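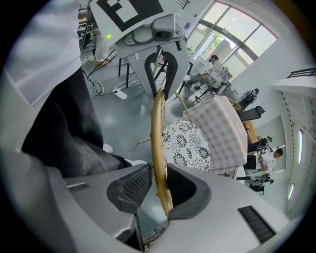
Keravow - paid operators wanted, chores study, Namthorpe site

Can a machine do the housework yet? Short answer, no. Longer answer, some of it, slowly, on a good day. We want to know which parts, and we need people with ordinary hands and ordinary patience to help us find out.

Looking for 10 people to start in March. Part time. No degree, no coding, no robot background needed. If you've bussed tables, cleaned hotel rooms, stocked shelves or raised kids you are probably more use to us than we are.

What you'd be doing

Holding a two-finger gripper in each hand and doing chores with them. Pulling chairs out, pushing chairs in. Setting a table and clearing it. Straightening a tablecloth. Folding, stacking, wiping, sorting. Then again from a different starting spot, and again. The grippers record, the recordings go to the training team, the training team tries it on the arms and comes back with more questions.

Chairs are the big thing this round. Last round was dishes and we got through 1822 usable takes. Thin metal chairs are a pain - they slide, they twist, and people grab them in six different places without thinking about it. Arms still can't do it reliably. Cups and boxes, pretty good now. Anything with a skinny frame and a loose cushion, not good.

Second half of the round moves to shop-floor tasks for the Skeltmont stockroom trial. Restocking, facing shelves, breaking down cartons. You can sign up for one half or both.

Hours

Morning block starts 8:30, afternoon block starts 1:15. Three and a half hours each, with a proper break in the middle. Pick one block and stick to it please, we can't keep swapping people around. Minimum three blocks a week.

Pay

$147 per block. Paid every two weeks. Training block is paid the same as the rest. Finish the whole round and theres a $484 completion payment on top.

You'll need

To be 18 or over and allowed to work in the US
To be OK on your feet, some bending and reaching
Two hands that can squeeze a trigger grip for a while. If you have wrist trouble tell us, we may have other tasks (labeling, reviewing takes)
Closed flat shoes. Sneakers are fine. No sandals, there are cables on the floor
Plain sleeves, nothing dangly at the wrist
To be fine with being recorded. Faces get blurred before anything leaves the building but you will be on camera, no way round it

Left-handed people please apply, we are very short of you.

Things people ask

Is this training my replacement? Fair question. We get it every round. Right now the best arm we have takes four minutes to tuck in one chair and sometimes tucks it into the wall. Come see for yourself and make up your own mind, we'll talk about it openly.

Can I bring a friend - yes, but apply seperately.

Is parking free - yes, use the Pacheco Street lot. The front spaces belong to the dentist.

To apply

Fill in the short form on the Keravow jobs page, pick "Operator, chores round". Say which block you want and whether you've done repetitive hand work before. No resume needed. We reply to everyone, usually within a week, slower if the inbox is bad. Short tryout on site before we confirm, takes 40 minutes, also paid.

Spots go fast for mornings. Afternoons still wide open.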